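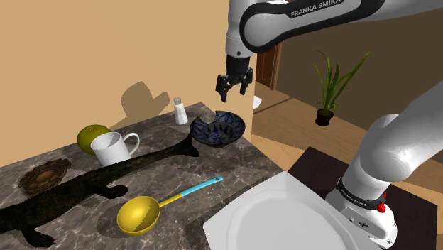 Dark gray stone-pattern counter with pale veins, tan wall behind

Thread: Dark countertop in a small kitchen, regret it or not?

lwazi_s
We're redoing the kitchen in October and are down to two tops. One is a dark gray marbled laminate from Dundard, the other is plain oak from Fokamska. The room has one window, facing north. My wife wants the dark one. I keep hearing that dark tops show every crumb. Anyone lived with both?

pinehollow
Had black granite for six years. Crumbs are fine. Water spots are the problem, and you'll be wiping around the faucet three times a day if your water is hard. A veined pattern hides more than solid black does.

mabuza_t
Disagree on the crumbs. Flour, salt and bread crumbs all show on anything dark, veins or no veins. I bake twice a week and went back to a light top after two years. No regrets.

lwazi_s
We don't bake much. Hard water, yes. The kettle scales up in about a month.

gregorw
Then I'd think about finish before color. Polished shows spots, matte shows greasy fingerprints. Ask for a sample and leave it next to the sink for a week. The shop here charged me 50 for a large sample and took it off the bill when I ordered.

tilly_and_co
Oak next to a sink needs oiling. People tell you once a year, but mine needs it every three months near the faucet and it still went black along the joint. I would not do it again.

pinehollow
Oak is fine if you dry it. My parents' top is older than I am.

tilly_and_co
Your parents probably don't have teenagers.

lwazi_s
Price came back today. Laminate is 425 fitted, oak is over 200 more. That's with the same sink cutout in both.

mabuza_t
Does fitted include the end strips? Dimitriou quoted me without them and it was another 100. Get it in writing.

lwazi_s
Didn't know to ask. I'll call them in the morning.

gregorw
Also ask where the seam goes. In an L-shaped kitchen they like to put it right at the corner, and on a veined pattern you will see that the veins don't line up. Mine is next to the stove and I look at it every day.

oldmillroad
Put the money into lights under the wall cabinets. With a north window you need them whichever top you pick. A dark counter with only a ceiling light is miserable to chop on because you stand in your own shadow.

mabuza_t
Agree with that one. Warm white, not the blue kind.

lwazi_s
End strips are included, seam can go behind the sink. Ordered a matte sample. Thandeka, what did you use to clean yours?

mabuza_t
Dish soap and a microfiber cloth, then a dry towel. I tried the Gastum spray and it left streaks.

pinehollow
Gastum works fine if you use half as much as it says on the bottle.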